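Osthorpe Garment Care Label Table

Version 3, data card

Summary

The Osthorpe table lists care instructions as printed on the sewn-in labels of household clothing and bedding. Each row is one label. The table holds 725 rows in 40 product categories and is meant for people who write laundry guides, sorting tools or label readers and need the wording as it appears in practice.

Contents

labels.csv – one row per label, UTF-8, comma separated
categories.csv – category codes and their plain names
symbols.csv – symbol codes used in the wash, bleach, dry, iron and clean columns
CHANGES.txt – corrections since version 1

Fields in labels.csv

label_id: integer, stable between versions
category: code from categories.csv
fiber_text: fiber content exactly as printed, including spelling errors
wash, bleach, dry, iron, clean: one symbol code each, or NA when the symbol is missing
free_text: any written instruction, in the original language
lang: two-letter language code for free_text
legible: full, partial or none

Collection

Labels were transcribed by hand from clothing and bedding in private homes and from two secondhand shops in Zuton. Two people typed each label separately. Where the versions differed, a third person read the label again and the third reading was kept. This happened for 53 labels, most of them with faded print on satin tape.
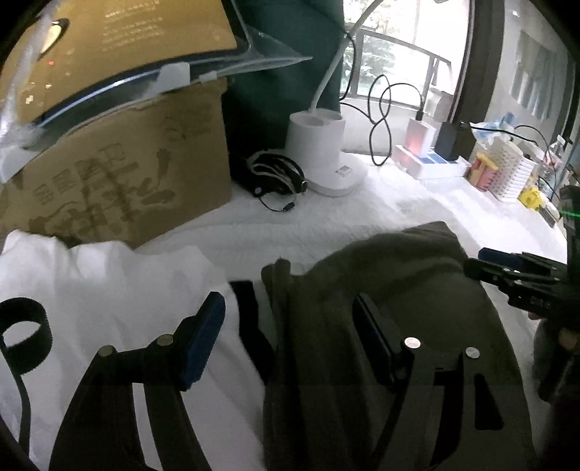
Fiber percentages are stored as text and were not normalized. A label that reads "cotton 98 elastane 2" stays that way, and totals that do not reach 100 are left alone. Users who need numbers should run the parser in tools/jaramillo, which handles the common layouts and writes the rest to a reject file. It does not handle garments with separate shell and lining entries – those are rejected as a whole.

Symbol codes follow the Clistico naming scheme, version 2. Older labels with regional symbols were mapped to the closest code and flagged in the notes column of symbols.csv.

Known problems

Wool and silk are underrepresented. Children's sleepwear is missing. In 124 rows the free_text field is empty because the label had symbols only; these rows should not be read as transcription failures. Labels marked partial may lack the last line, where tumble drying advice is often printed.

The dry column does not separate line drying from flat drying in rows carried over from version 1. A fix is planned for October.

Use

Free for any purpose with attribution to the Osthorpe table. The data records what manufacturers printed. It has not been tested against actual washing results and should not be used as the only source for care advice.

Corrections can be sent as a patch against labels.csv. Include the label_id and the full text of the label.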